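Teaching by the wrist

In September the teleoperation desk at Nellus was moved to the quiet end of the building, and the first thing the operators asked for was a second chair. One person drives. The other watches a clock and writes down when the driver's attention goes. A good session lasts 30 minutes, after which the recorded motions get visibly worse: more pauses, more regrasping, more small corrections that a learning system will later copy as if they were meant.

The task on the schedule is moving a framed poster through a simulated house using a robot with two arms. It sounds simple. A framed print is wide, thin and rigid, and it blocks the view of whatever is behind it. The driver holds a pair of handsets, and each handset maps to one gripper. Squeezing the trigger closes the fingers. Everything else, including how far to lean the frame and when to let go, is left to the person's judgement, and that judgement is what the project wants on record. 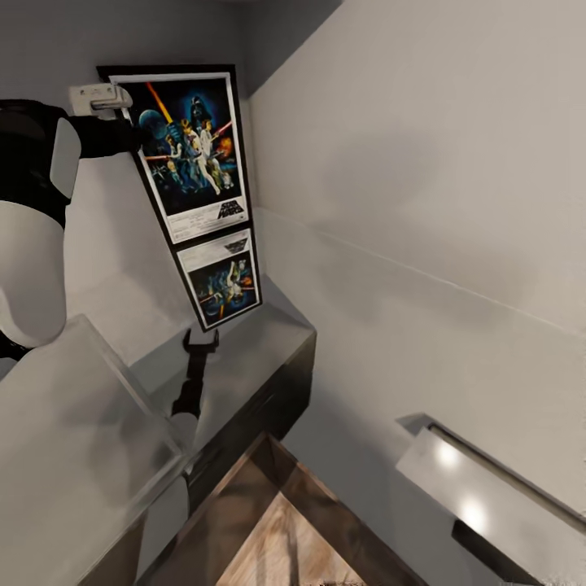 ROBOTICS AND CONTROL

The project is called Pondwood, and its output is a library of demonstrations: joint positions, gripper states and camera views, logged together at a fixed rate. The library holds 788 accepted runs. A run is accepted if the frame ends up where the instruction said, if neither arm pushed through a surface, and if the driver marked it as clean. Rejected runs are kept in a separate store and labelled by cause, which has proved useful for training a checker that flags bad data before a person has to look at it.

Simulation was chosen on grounds of cost. A dropped frame resets with one key, and the same starting layout can be given to every driver. The price is feel. The handsets buzz on contact but carry no force, so a driver judges pressure by eye. New drivers tend to squeeze too hard and approach too fast. The physics engine answers by making the frame jitter or slide, and they learn to slow down over the last stretch before contact.

Two-handed work brings its own trouble. With one gripper near the top of a frame and the other near the base, any disagreement between the hands turns into twist. Experienced drivers settle on a lead hand and let the other follow. Which hand leads varies from person to person, and the early models trained on mixed data showed it: they would start a motion in one style and finish it in the other. The fix was to tag each run with its lead hand and train on the tag.
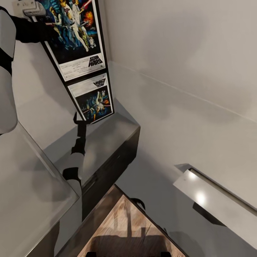
Why not write the motion as a program and skip the human driver? A scripted path works for one frame in one spot, and has to be rewritten when either changes. Demonstrations cover the awkward cases, such as a shallow grip or a corner approached from the wrong side, and they include the recoveries that a programmer would not think to write.

Recoveries have become the most valued part of the library. Drivers are now asked to begin 18 runs in each block from a poor position, with the frame already skewed or the base too far from the body. How they get back to a stable hold is recorded in full. Models trained with these runs hesitate less after a slip and are less likely to open both grippers at once, a fault that dominated the first round of tests.

Camera choice matters as much as hand choice. The driver sees a head view by default and can switch to a view from the wrist. Up close, a flat object seen along its edge gives very little to work with. Colours smear into streaks, and depth has to be read from the fingertips and the floor.

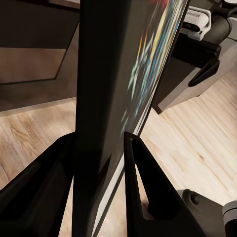
Joseph, commenting on an earlier draft of this piece, thought the wrist view was oversold. In his experience drivers who lean on it lose track of the elbows, and the collisions that follow are slow, ugly and hard to label. He would lock drivers to the head view until the object is within a hand's width, then allow the switch. Nellus has since tried a version of this rule, with fewer elbow contacts and slightly longer runs.

The longer runs are a fair complaint. The control software, Skaltlow, smooths the driver's hand movements before passing them to the arms, and the smoothing adds delay. Set too low, every tremor reaches the gripper. Set too high, the arm trails the hand and the driver overshoots. There are 4 presets, and most drivers stay on the second.
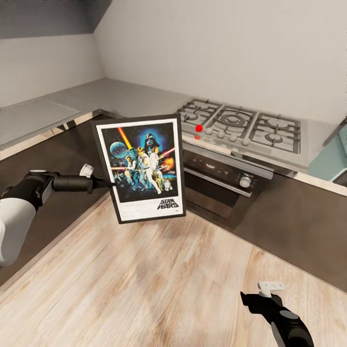 Carrying is where the delay shows most. While the object is in transit the driver has to plan for the space it takes up as well as the space the arms take up, and each late response eats into the clearance. A kitchen corner is a hard case, with counters on two sides and the floor as the only open area. With the left gripper clamped on the side of the frame and the right one open and empty, the whole load hangs from one edge, and the print sits lower on that side. Some drivers bring the second hand in at this stage. Others leave it free for the set-down. Both habits are in the library, and the project has not settled which of them makes the better teacher.

Work on the next block covers soft objects, starting with towels. The handsets will stay the same. The acceptance rules will have to be rewritten, as a towel has no obvious upright position and two drivers rarely agree on when one has been folded.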